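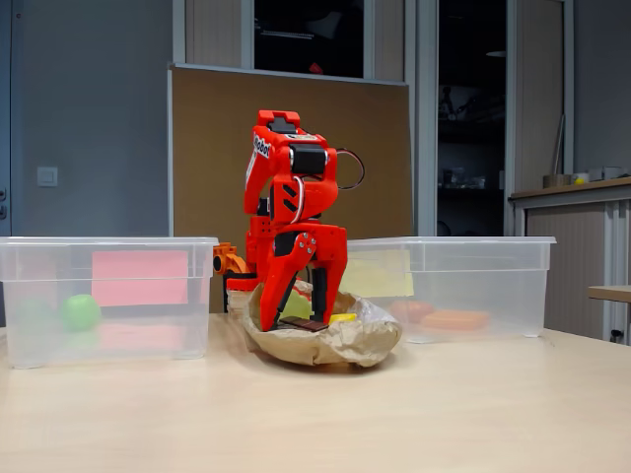
Snack sorting again, friends! I do mine with two clear bins and one brown paper bag, rim folded over so it stays open like a bowl. Everything starts in the bag - good, bad and squashed.

Sticky notes for labels, always. Pink on one bin, pale yellow on the other, and I can tell them apart from the hallway at Hekville without my glasses.

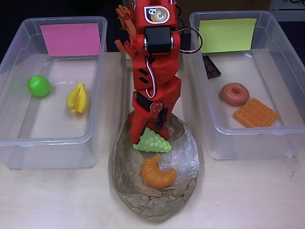
Last changed: Mon 16 April

Toy food is where I'd start if you're teaching this to little ones, by the way. Grapes and a croissant are lovely for it, such different shapes - and no crumbs on the table!

I skip the lids, too. I had 11 of them in a drawer at one point and never once went looking for any of them.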